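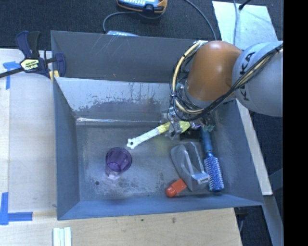
Does it really take seven years to get over a broken mirror?

People say lots of things about luck. Break a mirror and you get seven bad years. Find a clover with four leaves and you get good ones. Should you believe any of it? Let's be a bit fussy and ask for proof.

Start with a lucky pencil. Say you used it in a spelling test in January and got full marks. Was it the pencil? Maybe you had learned your words. Maybe the test was easy. To find out, you would need to do lots of tests, some with the pencil and some without, and write down every score — even the bad ones.

That last part is where most people slip up. We remember the times a charm "worked" and forget the times it didn't. Grown-ups do this too, and they can be very stubborn about it.

Try it with a coin. Toss it 200 times while wearing your lucky socks, then 200 times in plain ones. Make a tally of the heads. The two totals probably won't match, but don't shout "magic socks" yet. Coins wobble about like that anyway. Do the whole thing again another day and see if the socks still win.

What about the mirror? Old stories say it holds a piece of your soul. How would anyone check? If you can't think of a test, be careful about believing the answer.

You can still keep the socks, of course. Feeling calm before a race might help you a little. But that is a different claim, and it needs testing as well.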